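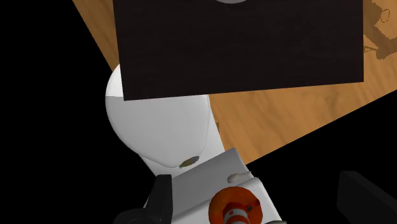 **Can a robot tidy the bathroom yet?**

Members who came to the October evening talk asked mostly one thing: when will a machine do the housework? Taner Soylu, who spent the year testing arms in simulation at Vomen, gave a short answer. Some of it, slowly, and only if the room stays as the machine expects.

His test chore this fall was the top of a toilet tank. Anyone who cleans a bathroom knows the job. Things collect up there, and before you can wipe the lid you have to move them off and then put them back. In the Vomen version the clutter includes two model lighthouses, one orange and white, the other red and white. The whole setup is rendered on a computer, so a dropped lighthouse costs nothing but another run.

Soylu's group logged 560 runs over the season. The arm moved a named item to the right spot and left everything else standing in 158 of them. He said the number should not be read as a score for home robots in general. It covers one room and one set of objects, with the starting positions changed from run to run.

**What goes wrong**

Most of the failed runs came down to one of these:

- Reach. An arm on a fixed base can get to the near part of a surface easily and the far part at an awkward angle. A person just takes a step.
- Neighbors. Two tall things side by side leave little room for gripper fingers, and a tower that gets nudged may take the next one with it.
- Shape. A striped tower is narrow in one place and wide in another, so the arm has to choose where to close. Pick too high and the piece swings when lifted.
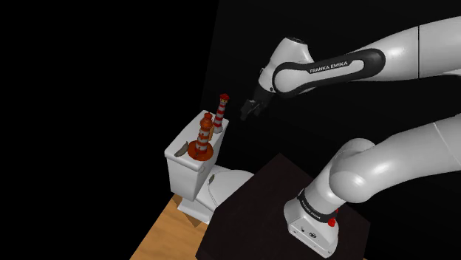
**How that compares with the shop floor**

Erhan Coşkun runs the packing line at Uysal and gave the second half of the talk. His machines have been loading cartons for six years and rarely miss. The parts come down the belt facing the same way, the light never changes, and a guard rail keeps people out. When a new carton size arrives, the line is down for most of a shift while it gets set up again.

Coşkun has been asked to try an arm on the returns bench, where every box holds something different. He put it off twice. A worker on that bench clears 56 boxes in a shift, and the trial arm he saw at Hovska finished six in the same time with a person standing by. He plans to look again next year.

Both speakers thought returns and bathrooms were close to the same problem. The objects are ordinary, but they are never set down the same way, and some of them stand right up against each other. Soylu would like to see more work on deciding what to move first. With one tower partly behind another, as they are from the side view he uses most, a person clears the front one without thinking about it. Software has to work out that the back one is blocked and make a plan.

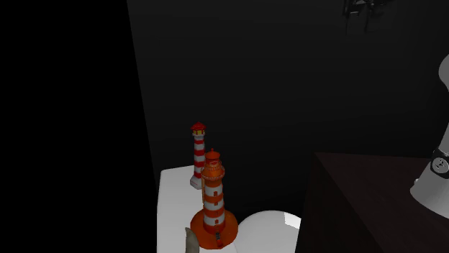

**Should I wait for a robot before I redo my bathroom?**

Plan the room for people. Any home machine sold in the next few years will have to cope with the rooms we already have, and neither speaker would change a shelf for one. Soylu did suggest leaving some open space between things you set out, a habit that also makes wiping down quicker by hand.

Slides from both talks are at the Cuvden front desk - ask for the October folder. Coşkun has offered to take a small group through the Uysal packing line in the morning, before the first shift change. Closed shoes are required, and names go on the sheet by the door.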